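Sunday open house at Havow, and I'd only meant to stay for one coffee. Wubit Fikre talked me into it (she knows I can't resist other people's sofas) and we got there just after 10, ahead of the crowd. The living room is the one everybody had told me to see.

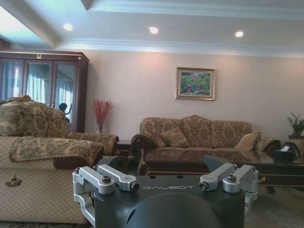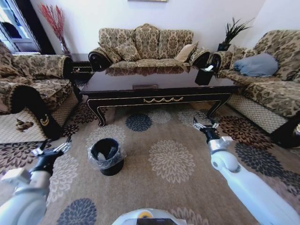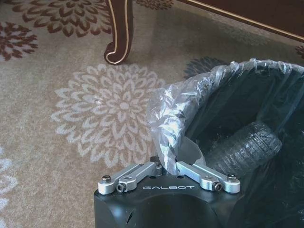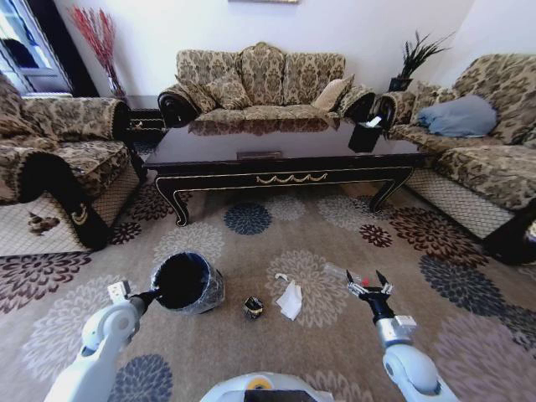 I'm a sucker for gold trim on dark wood, so that was me gone for half the morning. Eldana Yimer, who was showing people round, let me ask far too many questions about upholstery — apparently damask marks less than you'd think, and she brushes hers every week. Wubit wanted the garden painting for her hallway! Upstairs was plainer and a bit chilly, and we didn't linger. Parking is 2 pounds in the field and the cake ran out before lunch, so go early. They're opening again in July and I've already put my name down.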